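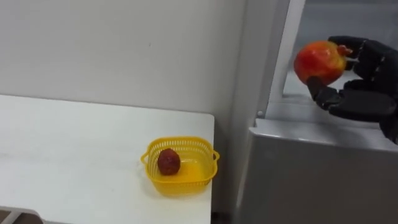 The apple, the yellow basket and the grey cabinet, on the afternoon of the thumb.

Kalliopi Nikolaidis had looked after the hand at Walholm for long enough to know it by its noises, and the noise it made that morning was a small dry tick, like somebody setting down a teaspoon in the next room. It came every time the thumb closed. She put her tea on the windowsill, which was where her tea generally went to be forgotten, and listened to it three or four times over with her head on one side.

"Do you hear that?" she said.

Sang Ung, who was under the bench looking for a dropped screw, said that he heard it, and that he had been hearing it since before she came in, and that he had hoped it was the radiator.

It was not the radiator. The radiator had a noise of its own, more of a gulp.

Walholm was a long low building behind the bus garage in Cultham, and it had been a bakery once, and then a place that mended prams, and on damp days there was still a sweetness in the plaster that might have been either. The two of them shared it with one machine and a great deal of paperwork. The machine's job was to take fruit out of a grey cabinet and put it into a basket without hurting it, and then to do so again, and it had been doing this very nicely until the tick. Mr Popescu, who paid for everything, was coming up on the train to see it pick an apple. He had written it on the calendar himself on his last visit, in green ink, 7/1/20, with a ring round it, and neither of them had liked to take the calendar down.

"We could tell him it's meant to tick," said Sang, coming up with the screw between finger and thumb and a good deal of fluff on his jumper.

"He'd want to know why it didn't tick before."

So they switched off the arm and hung the little red tag on the switch, as they always did, even with only the two of them in the building to be warned by it, and Kalliopi drew the lamp over and began to take the thumb apart. She liked this work more than she would have admitted to Mr Popescu. There is a cord that runs down the inside of such a thumb, much as there is in your own, and when the cord is drawn in the thumb bends, and when it is let out a spring carries it back again. The cord on this one was good for 1000 closings if you were careless with it and a great many more if you were not. According to the log, which Sang kept in a school exercise book because he did not trust anything with a battery, it had done 3400.

"That's rather good, you know," she said, holding it up to the light. One side had gone furry, like a bootlace that has been through the wash too often. "Poor old thing. It's been catching on the guide."

She threaded a new one. It took a long while, and twice it went down the wrong side of the pulley, and once she said a word her grandmother had brought over from Volos and never explained. Sang held the lamp, and then his arm got tired and he held it with the other arm, and told her at some length about his sister's wedding, which was to be in September, and whether a person could decently wear brown shoes to it. Kalliopi thought that a person could. By the time they had settled the matter of the shoes the cord was through and tied off, with a spot of glue on the knot and a little grease on the guide, and there was nothing to do but wait nine minutes by the clock for the glue to take.

Sang spent them choosing an apple. He was particular about apples. He wanted one with some yellow in it, because he said an all-red one looked as if it had been bought for the purpose, and he stood it in the cabinet and turned it until its best cheek faced the wall.

Then she took the tag off the switch.

They began at the lowest grip, the one they called the egg setting, and the thumb came round underneath the apple as softly as you please. A finger curled over the top. The others folded down beneath and stayed there, out of the way, like people tucking in their feet on a crowded bus.

"Hold it there," said Kalliopi, and Sang held it there, with the apple hanging just in front of the cabinet. She bent down until her nose was nearly on the knuckles. She listened for so long that Sang began to feel he ought to say something, and could not think what.

"Again," she said. "Let it go and do it again."

They did it 26 times. Sang wrote each one in the exercise book with a neat stroke, and under the strokes he wrote *new thumb cord, K.N.*, and then, after some thought, *quiet*.

Mr Popescu's train was late, and he arrived with his scarf undone and a box of pastries from the Weltomeo shop by the station, squashed on one corner. He watched the apple come out of the cabinet — he watched it twice, in fact, with his hat still on — and said that it was very smooth, very smooth indeed, and had they been having an easy time of it?

"Oh, fairly," said Kalliopi, and went to see whether her tea was worth warming up.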